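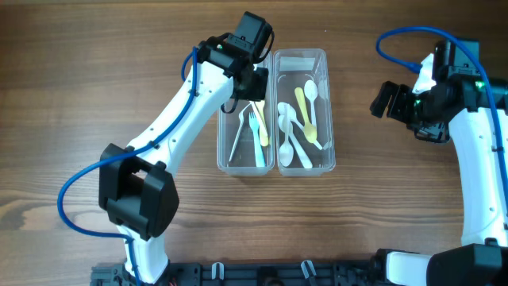 Disposable cutlery is tableware made for a single use or a small number of uses, most often forks, spoons and knives. Common materials are polystyrene, polypropylene, wood and molded plant fiber. Pieces are sold loose, in stacks, or wrapped with a napkin.

Manufacture

Plastic cutlery is made by injection molding. Pellets are melted and forced into a steel mold with many cavities, then cooled and ejected. Polystyrene gives a stiff piece that snaps under load — polypropylene bends further and tolerates hotter food. Ribs along the handle add stiffness with little extra material.
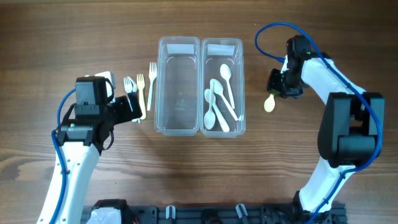

Wooden pieces are cut from thin birch veneer and pressed to shape under heat. They have a shallower bowl than molded spoons and may be coated with wax.

Disposal

Small, light pieces are difficult to sort and often fall through the screens at recycling plants. Polylactic acid, a plastic made from plant starch, softens near 60 °C and breaks down slowly outside industrial composting. Several countries restrict the sale of single-use plastic cutlery.

See also: Spork; Food packaging; Paper plate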